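# Chapter 6: Openings and the Fight for the Center

Every game of chess begins from the same position, and White always moves first. From there the number of possible games grows so quickly that no player can hope to learn them all. Beginners often respond to this by memorizing long lists of moves. They play the first eight from memory, the opponent does something unexpected on the ninth, and they have no idea what their own pieces are for.

This chapter takes a slower route. It looks at what the opening moves are meant to do and leaves the named systems for Chapter 7. You will need a board for most of the pages that follow. Any size will do. If the notation in the examples gives you trouble, go back to the table at the end of Chapter 2 before you continue.

## 6.1 What the opening is for

The opening is the part of the game in which both sides bring out their pieces. It has no fixed length. In some games it is over after 10 moves, and in others the players are still arranging their forces much later. Most teachers say it ends when the rooks on the back rank can see each other, with the king castled and the knights, bishops, and queen moved off their starting squares.

A player has several jobs during this stage. Pawns must be moved so that the bishops and queen can get out. The knights and bishops need squares where they have some influence. The king has to be made safe, usually by castling. All of this has to be done while the other player is trying to do the same thing and get in the way.

The four squares in the middle of the board, e4, d4, e5, and d5, are called the center. A knight on e4 can reach as many as eight squares. A knight in the corner can reach two. A piece near the middle can also be sent to either side of the board quickly, while a piece on the edge may need several moves to cross over. 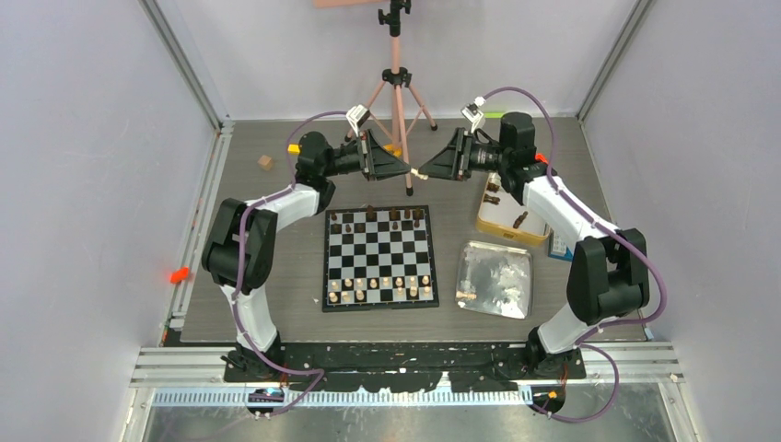

Control of the center can be direct or indirect. Direct control means placing pawns there, as White does with 1. e4 or 1. d4. Indirect control means aiming pieces at the center from farther away. A bishop on g2, for instance, looks along the long diagonal through e4 and d5. Both methods are sound, and strong players use both, sometimes in the same game.

## 6.2 A short game with a long lesson

The following moves come from a club game between Oana Roman, playing White, and Debashish Dissanayake, playing Black. It was the first round of the Kuretti Open, a weekend event held in May.

1. e4 e5
2. Nf3 Nc6
3. Bc4 Nf6
4. d3 Bc5
5. O-O d6

After five moves the position is close to equal. Each side has a pawn in the center, two knights or their equal in development, and a bishop on a useful diagonal. White has castled. Black can do so on the next move.

Look at White's fourth move again. The pawn on d3 goes only one square, which seems modest. It protects the pawn on e4, which Black's knight on f6 was attacking, and it opens the path of the bishop on c1. A single quiet move has done two jobs.

Roman wrote in the club bulletin that she had once lost many games by bringing her queen out early. "I would win a pawn and then spend four moves running away," she wrote. Moves spent this way are called lost tempi. A tempo is one turn, and in the opening each one matters.

## 6.3 Common mistakes

The club's study group collected 584 games by players in their first year and sorted them by the first serious error. The errors named most often were these:

- moving the same piece twice without need
- pushing the pawns in front of the king
- leaving the king in the middle after the center had opened
- placing a knight on the edge of the board

None of these is always wrong. A piece that is attacked may have to move a second time, and a knight on h3 is sometimes headed for f4. The habit is what does the harm.

## Terms to know

**Center:** the squares e4, d4, e5, and d5.

**Development:** moving pieces from their starting squares to places where they can take part in the game.

**Tempo** (plural *tempi*): one turn, used as a measure of time.

Before going on to Section 6.4, set up the position after Black's fifth move in the Roman game. Find one developing move for White that does not involve a pawn, then decide how you would answer it as Black.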